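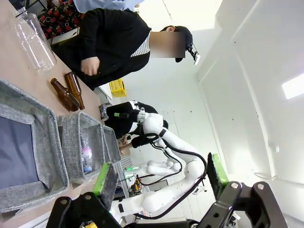 Sorting empties into felt baskets

Most sorting guides want you to buy a rack with 52 compartments. I don't believe in them. Three gray felt baskets on a table will do, if you keep to a few rules.

1. Lay every bottle on its side first. You see what you have, and tall ones can't be knocked over.

2. Give each basket one material: clear plastic, glass, and small odds and ends. Pramby sells printed labels for this. Masking tape works.

3. Rinse and drain before anything goes in. Felt is supposed to shrug off drips. Mine from Skeser didn't – the bottom smelled of old beer by March.

4. Put brown glass in last, necks all the same way. Don't stack it. A felt wall holds its shape until something heavy leans on it.

5. Big plastic bottles take up a whole basket. Squash them, cap off, or stand them beside it.

6. Check your local rules on caps. Ours have changed twice, and the leaflet still shows the old ones.

Empty the glass basket at half full. The handles are only stitched on.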